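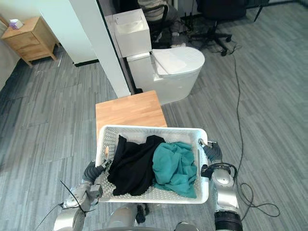
Evaluation of One-Way Exclusion Devices for Gray Squirrels in Attic Spaces
Group project report, Urban Wildlife Management
Authors: Syafiqah Purba, Theophilus Mahama, Chelsea Ellwood
Supervisor: Birger Haugen
Submitted 16/08/2021

1. Background

Gray squirrels enter houses through gaps at the roofline, most often where the soffit meets the fascia or where a vent screen has come loose. Once inside they shred insulation for nest material and gnaw wiring and framing. Trapping removes individual animals, but the opening stays attractive to others in the area. Exclusion closes the opening after the animals have left on their own.

A one-way device is a short tunnel with a hinged or sprung flap. It is fixed over the last open entry point after all other gaps have been sealed. The squirrel pushes out to feed and can't get back in. The method depends on two conditions: no other way in, and no dependent young in the nest.

The project compared two door designs on houses in the Manport district. Both were built in the department workshop. The Drundel door has a single flap hung from the top. The Detport door has a pair of side flaps closed by light springs.

2. Sites

Houses were selected from a list of residents who had reported noise in the attic. We accepted a house only if the attic could be entered on foot, the roofline could be reached with a standard extension ladder, and the owner agreed to leave the device in place until we removed it. Houses with bats in the roof were refused, as the work would have been unlawful in the maternity season and the doors are the wrong size in any case.

The houses were of similar age, with asphalt shingle roofs and aluminum soffits. One, the Dương house, had a wood shake roof and an attached garage with a separate attic. The two attics were treated as one site because a gap above the party wall connected them. This was not found until the second inspection.

3. Method

Each site was inspected from inside with the lights off, so that daylight showed through any gaps. Gaps wide enough to admit a squirrel were covered with galvanized hardware cloth, screwed down at close spacing. Smaller gaps were filled with metal mesh and sealant. Foam alone was not used.

Before a door was fitted, the nest area was searched for young. Where young were found, work stopped and the site was put back on the list for a later visit. Spring litters in our area are generally still in the nest in May, and no doors were fitted in that month.

A trail camera was mounted on a bracket facing the entry. It was set to record stills only, triggered by motion, with a short delay between triggers. Pantelis Christodoulou wrote the script that sorted the files by time and site. Images were then read by eye by one author and checked by another. Each image was scored as exit, attempted entry, successful entry, other animal, or nothing.

Doors were judged successful if there were no images of entry and no fresh signs inside at the final visit. Fresh signs were droppings on a clean sheet of paper, or disturbance of a strip of loosely crumpled newspaper placed across the inside of the opening.

4. Results

The cameras recorded 1,403 images. Of these, 219 showed a squirrel at or near the door. The remainder were mostly triggered by branches and changing light, and at one house by a neighbor's flag.

Both designs allowed exit. Animals hesitated longer at the Detport door, and several turned back into the attic before leaving on a later attempt. Scratching at the flap from outside was seen with both doors. The Drundel flap could be lifted from below when the house wall gave the animal a foothold, and this happened at 2 sites. The Detport flaps were not opened from outside in any image.

At the Dương house the door itself worked as intended, but the newspaper strip was disturbed again after the device was fitted. The route was the garage attic. After the garage soffit was screened, no further signs were found.

5. Discussion

The weakness of the Drundel door is the lower edge of the flap. A lip bent inward along the bottom of the tunnel would probably stop it, though we did not test this. The Detport door is harder to build, and the springs need checking after heavy rain – one was stiff with rust at the final visit.

Sealing took far longer than fitting the doors and mattered more to the outcome. A contractor pricing this work by the device would underestimate it.

The sample is small and the houses were not assigned to designs at random. Door type was chosen partly by the shape of the opening, so the comparison should be read with caution. Individual squirrels could not be told apart in the images, and the totals give activity at the door, which can't be converted to a number of animals.

6. Further work

The next group should test the modified Drundel lip and fit stainless springs to the Detport door. Attached garages should be inspected at the first visit, with the party wall checked from both sides. The camera brackets and remaining hardware cloth are in the workshop cabinet, and the sorting script is stored with the project data.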